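November

## Board tops: cleaning, sealing and swapping them out

The pressed-board tops at Rerkeo are due for their yearly going-over this month. Most of the benches have had the same tops since the last move, and a fair number are stained, scuffed or swollen at a corner. The work will be done bench by bench, so the shop stays open. This item covers what we'll do to the tops, what we'd like you to do beforehand, and how to look after a board once it's back in place.

Gönül Akbulut is keeping the list. If your bench has a problem she doesn't know about, write it on the sheet by the sink. Please put down where on the board it is ("front left corner, lifting") so she can find it without moving your work.

### Why we use pressed board

The question came up twice at the last open evening, so it's worth a few lines. The building dates from 1908 and the floors are not level. Solid tops were tried in the front room years ago, and they moved with the seasons until drawers stuck and vises went out of square. Pressed board stays flat if it's supported properly, it's cheap enough to replace, and a dropped part doesn't bounce far on it. It also cuts with an ordinary circular saw.

The drawback is the surface. Bare board takes up oil, glue and coffee, and it holds on to them. The edges are the weakest part. Once liquid gets into a raw edge the chips swell, and they don't go back down when the board dries.

A mark on the face of a board is a matter of looks most of the time. What we want to know about is softness, swelling, loose chips and anything that stops the board lying flat.

### Stains, scuffs and pale patches

People tend to report dark stains and leave the pale patches off the sheet. We'd like to hear about both. A dark stain is usually something that has soaked in. A pale patch can be dried glue, old filler, cleaner that was left to dry, or a spot where the surface has been rubbed away. They call for different treatment, and a fingernail will generally tell you which one you have. If it lifts or flakes, it's sitting on top. If the patch feels rougher than the board next to it, the surface has gone and scraping will only make it bigger.

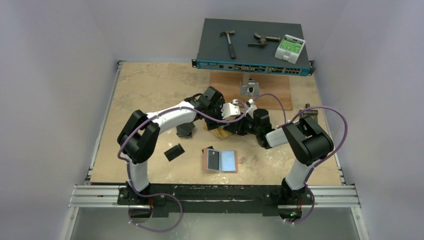 *Darker stains, scuffs and whitish patches on a square beige top.*

For marks that sit on the surface, use the plastic scrapers in the red tub. Hold the scraper low and push away from you. Metal scrapers dig into the chips and leave a groove that catches dust and small screws. Dried glue often comes away in one piece if you start from its thin side.

For stains that have soaked in, wipe with a cloth dampened in warm water and a drop of dish soap, then wipe again with a dry cloth. Do that once or twice and stop. More water won't lift the stain any further and may well raise the surface. If the mark is still there and the board is sound, leave it alone. Gönül has no plans to replace a top for color.

Scuffs can be rubbed down lightly by hand. Use a medium paper first and go over it with a finer one. Several members have asked about the 1000-grit sheets in the finishing drawer. Those are for lacquer and metal and they clog right away on board, so please leave them where they are. Don't use a power sander on the tops, even on the lowest setting. It goes through the hard outer layer before you notice, and what's underneath is coarse and drinks up sealer.

### Getting your bench ready

Take everything off the top that isn't fixed down, including small offcuts, test pieces, tape and anything stuck under the edge of a rail. Label what you want to keep. Shelf space is set aside along the back hall, and each bench has its own crate there. If something is too heavy or awkward to move, leave it and note it on the sheet, and we'll work around it.

Where a top sits between metal rails, run a brush along both sides. Dust and chips collect in the gap and hold moisture against the edge of the board. A stiff paintbrush does it. Vacuum afterward with the narrow nozzle, which hangs on the hook behind the main hose.

Fixed mounting plates and the rails under them stay in place. We will clean up to them and seal up to them. Please don't loosen any bolts to get at the board underneath. Mostafa Hamdy will go over bolted-down items with the people who use them before any top is lifted, and he'd like to do that in one visit if possible. He's in most mornings until 10.

Empty containers, dried-up glue bottles and worn sandpaper go in the Wastis bin by the side door. Oily rags do not. Those go in the lidded metal can, laid flat, and the lid goes back on.

### Sealing

We are using the Ateş water-based sealer again. It held up well on the long bench in the back room, and it smells a good deal less than the one we had before. Wanpen Nilsuwan has written up her method and pinned it inside the paint cupboard. The short version goes like this:

1. Brush and vacuum the board, edges included.
2. Wipe with a barely damp cloth and let it dry.
3. Seal the edges first, working the brush into the chips.
4. Put a thin coat on the face, then leave it overnight.
5. Rub down any raised bits by hand and wipe off the dust.
6. Put on a second thin coat and leave it overnight again.

Two thin coats are better than one thick one. The thick coat we tried on the packing table stayed tacky for days and picked up every bit of cardboard that went across it. Wanpen would also like people to stir the sealer instead of shaking it. Shaking puts bubbles in, and they dry as little craters.

A freshly sealed top will have a card on it with the time of the last coat. Please don't set anything down on it until the card has been taken away, even if it feels dry. Stains that were in the board before sealing will still show, and a few come up darker under the first coat. There's nothing wrong with the sealer when that happens.

### When a board has to go

A top will be replaced if any of these apply:

- an edge has swollen enough to rock a straightedge
- chips come loose when you press with a thumb
- a screw hole has opened up and no longer holds
- there is a soft area anywhere near a fixed item

İlker Uçar is cutting the new tops. He cuts them slightly under the size of the opening so they drop in without being forced, and he rounds over the top edge by hand. Old boards in fair shape are going to be cut down for drawer bottoms and drill backing. If you'd like a piece, tell İlker what size you need before he starts. He won't be able to cut to order once the stack is broken up.

There was a suggestion that we flip the old tops and use the other side. We tried it with one of the small benches. The underside was cleaner, but the screw holes came up through the face in awkward places and small parts kept dropping into them. It can be done with filler, and if you'd like to do that for your own bench you're welcome to. Otherwise we'll fit a new one.

### Keeping a top in decent shape

A few habits make most of the difference. Put a tray under anything that can drip. Use a cutting mat when you're using a knife. Wipe up glue while it's soft, with a dry rag first and a damp one after. Pick things up instead of dragging them, especially metal castings and anything with a sharp underside.

Small parts are easier to find on a pale top, and the new boards will be left in their natural color for that reason. Clear and amber plastics are the exception. They can be hard to pick out on beige board under the ceiling lights, and a few have been swept off with the dust. A sheet of dark felt under them helps, and there is a roll of it on the shelf over the bandsaw. Take what you need and cut it square so the rest stays usable.

Don't mark out directly on the board with felt-tip. It goes straight in and will bleed through the sealer. The low-tack tape from Stestik works well for layout lines and comes up clean, provided it's taken off the same week. Left longer than that, it pulls at the surface.

### Who to ask

Gönül has the list and the order of benches. Wanpen can answer anything on cleaning and sealing, İlker on sizes and offcuts, and Mostafa on anything bolted down. Yavuz Akyol is looking after the crates in the back hall and has the spare labels.

If you're going to be away this month, clear your bench before you leave and put your name on the crate. A top with things still on it goes to the end of the list.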